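How to Tidy Up the Cables Behind Your Desk

Set aside an evening in March, when the weather is no use for anything else.
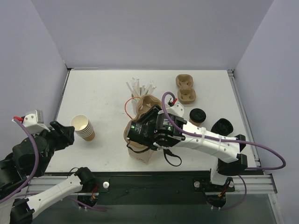
What you need

A roll of hook-and-loop tape, a bag of small cable ties, some sticky labels, a torch and an old cushion for your knees. I bought a bag of 200 ties from Trokard, and at the present rate I shall be leaving most of them to my nephews. You will also want a pen that writes on shiny labels. Test it first. I have a whole drawer of pens that don't.

Step 1. Label before you unplug

Every plug gets a label at both ends, while it is still connected. I know which one is the lamp, you will say, and you will be wrong. Write what the thing is, in words you'd understand next year. My last effort included a lead marked "other one".

Step 2. Turn everything off and pull it all out

Shut the computer down properly, switch off at the wall, then unplug the lot and lay it on the floor. Expect dust. Expect also a charger for a telephone you gave away and a lead that fits nothing you have ever owned. Put these in a box. Abílio Amaral, who shared my office for years, said I should throw the box out after six months – I am now on my second box.

Step 3. Fix the extension block

Get it off the carpet. Screw it to the underside of the desk or the back of a leg, with the switch where your hand can reach it. Check that the screws are shorter than the desktop is thick. I have owned a desk where they weren't, and I kept a plant pot over the place until we moved.

Don't plug one extension block into another. If you've run out of sockets, buy a longer block.

Step 4. Run the cables

Start with the thick ones, which will go only where they please. Lay the thin ones alongside and fasten loosely every hand's width or so. Hook-and-loop for anything you may want to move, ties for the rest. Leave slack wherever something swivels, slides or goes up and down. A monitor on an arm needs a generous loop at each joint, and you should swing it through its full travel before you trim a single tie.

Keep mains leads and speaker leads apart if you can, or you may get a hum.

Step 5. Deal with the extra length

Fold it into a flat figure of eight and tie it in the middle. Don't wind it tightly round your hand, and don't stuff a power lead into a closed box while it is coiled, as it can get warm. A Studness tray under the desk holds mine, and has done for 2 years with only one collapse.

Step 6. Plug in and test

One thing at a time, starting with the lamp so you can see the others. If something stays dead, check the switch on the wall. Then check it again.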